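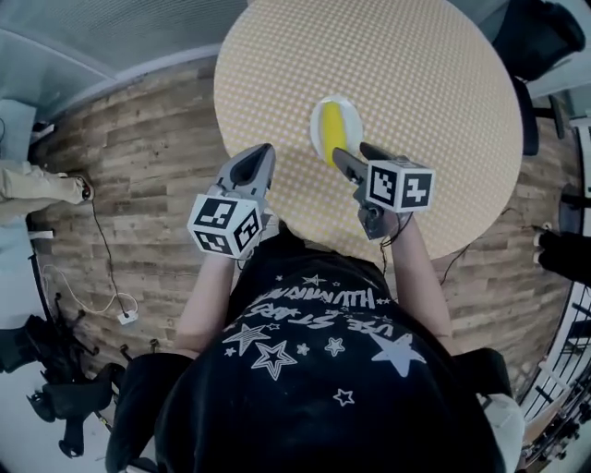
Round table with a patterned top and a small white plate.

Report on the Visit to the Skonmont Table Linen Works, Merkton

In February a delegation from the Howells Institute for Household Textiles visited the Skonmont works in Merkton at the invitation of the management. The delegation was led by Jadwiga Laskowska, Head of the Department of Woven and Coated Goods, and included 22 members of the teaching staff and students of the advanced course. The purpose of the visit was to study the production of table coverings for restaurants, school dining halls and homes, and to discuss student placements for the coming academic year.

The delegation was received at 9 a.m. in the main office building. In his opening remarks, the works director outlined the history of the company, which began as a weaver of plain cotton towels and moved into table linen when the Merkton hotels started to place regular orders. Coated cloth was added later and now fills the whole of the east building. The woven and coated sides of the business keep separate design rooms but share a single warehouse.

The tour began in the yarn store, where incoming cotton is checked for thickness and strength before it is released to the weaving floor. Members of the delegation were shown the test records and were able to compare samples from several deliveries. The weaving floor was visited next. Hearing protection was worn throughout, and questions were held until the group reached the inspection room.

In the inspection room, finished cloth is drawn over a lighted panel and faults are marked with colored thread. The students took particular interest in the grading rules. A small knot near the hem may pass as first quality, while the same knot in the middle of the cloth sends the piece to second quality. Second-quality goods are sold through the factory shop at the gate.

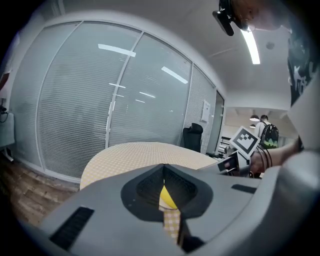
Checkered pattern on a round table.

After a short break the delegation moved to the east building for the coating and printing lines. Staff explained how a base cloth is coated, dried and printed, and how small repeating patterns such as dots and checks are kept in line across the full width. The production manager noted that round tables present a special difficulty. A check that looks straight on a square table will meet the edge of a round one at a changing angle, and buyers often report this as a printing fault. Skonmont therefore sends a printed guide on centering the cloth with each order of round covers.

The most popular range at present is Dollimeck, a wipe-clean cloth supplied in pale shades. One production run of Dollimeck is set at 2000 meters. The run in progress at the time of the visit stood at 1016 meters when the delegation entered the printing hall, and the students were able to follow a change of color drum from the viewing gallery.

Lunch was served in the staff dining hall. The afternoon was given over to a discussion of placements, at which the following points were agreed:

Skonmont will offer 5 placements, each lasting one term.
Students will spend the first half of the placement in inspection and the second half in either weaving or coating.
The Institute will provide a supervising teacher, who will visit Merkton once a month.
Written work arising from a placement will be shown to the company before it is submitted.

The question of travel costs was left open and will be taken up by letter. The company also asked whether the Institute could carry out wash tests on its woven napkins. Ms. Laskowska replied that the laboratory would be able to accept samples once the new drying cabinets are in service.

The delegation left Merkton at 4 p.m. The Institute thanks the management and staff of Skonmont for their hospitality and for the sample books presented to the library, which may be consulted in the reading room on request.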